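Wrist-only policy vs. wrist + overhead on plate racking: results and a question about the shadow problem

levente_h
Posting numbers from our plate racking runs in case they help anyone choosing a camera setup. Task: pick up plates from a tabletop and set them upright in a small wooden dish rack. Two policies, same architecture, same training set of 1452 teleoperated demos. Policy A sees only the wrist camera. Policy B gets wrist plus one fixed overhead view. We ran 184 trials per policy, with start positions drawn from the same list.

Policy B wins on the approach phase, as expected. The gap closes once a plate is in the fingers. From that point A is as good as B at lining up with the slots, and it recovers better from a bad first insertion.

Most of A's losses come from grasp start. View from the wrist with the gripper over a plate:

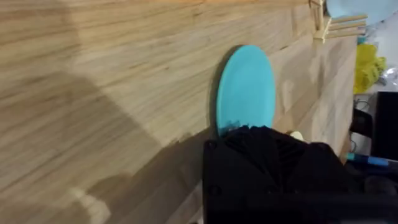
Wrist view, turquoise plate. Note the large shadow on the tabletop and how much of the lower rim is hidden.

My current guess is that the shadow edge gets read as a plate edge. I have not isolated it yet.
– Levente Hegedűs

otilberg
Did you randomize lighting in the 1452, or was it one lamp in one position? If it was one lamp, the policy should have learned that shadow and you need another explanation.

levente_h
Two lamp positions, swapped halfway through collection. So limited variation, and I agree that weakens the shadow story.

e_arai
I don't buy the shadow story at all. We trained on 3481 demos of a similar task at Nuvenden and saw the same failure under diffuse light. In our case it was occlusion. The gripper body covers the near rim in the last part of the approach, and the policy has to commit without seeing the contact point. Adding 4 frames of history to the observation fixed most of it. Lighting changes did almost nothing.
– Emiko Arai

kekilham
History helps until it doesn't. With longer observation windows our policies started copying the previous action and stalling over the object. What action chunk length were you using, Emiko?

e_arai
Short chunks, replanned often. We saw some stalling too, but only when the history frames were adjacent. Spacing them out got rid of it.

levente_h
That is cheap to test, so I will. On the insertion phase I should add one thing. The harder condition has two plates held together in the same grasp, and there the wrist view is clearly the more useful of the two. The offset between the rims and the pegs is readable right up to the drop. 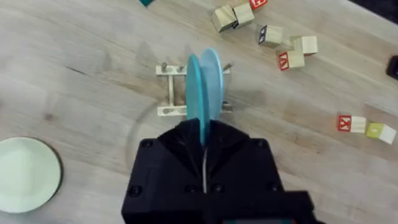 The overhead camera loses that offset, and in the attention maps Policy B mostly ignores it by this stage anyway. We also left loose alphabet blocks near the rack as distractors. Neither policy was affected by them in a way I can measure.

otilberg
Attention maps are weak evidence for "ignores." Mask the overhead input at insertion and rerun. If the success rate holds, you have your claim.

levente_h
Fair. I'll do the masking run and the spaced history run on the same start list and post both tables in December.

hayashi
Please split the tables by one plate and two plates. Pooled numbers would hide exactly the part I want to see.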